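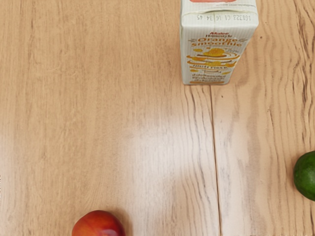 Lodix supplies electricity and gas to small businesses, and until last July its monthly bills ran to 3 pages. The company has since rebuilt its billing around half-hourly meter data, using software from Pemesis. The head of billing operations spoke to us at the supplier's office in Griltodholm.

The starting point was the backlog. At its peak, 1848 accounts were being billed on estimated reads, even though most of those sites already had a working smart meter.

"The meter was sending data and we were storing it," the head of billing said. "The billing engine couldn't take it in the format it arrived in. It fell back on last year's usage and added a seasonal factor. For a bakery that had put in a second oven, the estimate was wrong every month."

Customers on estimated bills called twice as often as the rest. Most of the calls were about catch-up charges – the balance that falls due when a real reading replaces several estimated ones. The largest of them covered 219 days.

"You can explain a charge like that line by line and the customer still has to find the money. We set up payment plans, but a payment plan is a repair. The fault is upstream."

Pemesis was asked to replace the validation layer first and leave the tariff tables alone. Readings are now checked for gaps, negative values and sudden jumps before they reach the billing engine. A gap shorter than a day is filled from the same site's own profile. Anything longer goes to a person.

That last rule was disputed inside the company. The finance team wanted longer gaps filled automatically, to keep the bill run on schedule.

"We ran both versions side by side for a quarter. The automatic fill was acceptable for offices. It was poor for anyone with refrigeration, and that is a large part of our book. So we kept the manual step and moved the bill run back by two days."

The backlog now stands at 80 accounts. Nearly all are sites where the meter has no usable signal, including several basement units on the Martinelli industrial park. Lodix is testing external antennas there, with results due before winter.

The bill itself has changed less than the system behind it. Standing charge, unit rate and usage are on the first page, and each reading is marked as actual or filled. Customers can download the full half-hourly file, although few do.

"Energy brokers use it. Most owners look at the total and whether it says actual."

Asked about time-of-use tariffs, the head of billing was cautious. The data would support them, but the contract terms would have to be rewritten, and the call center would need training before any launch.

"I would want two clean quarters first. We have had one."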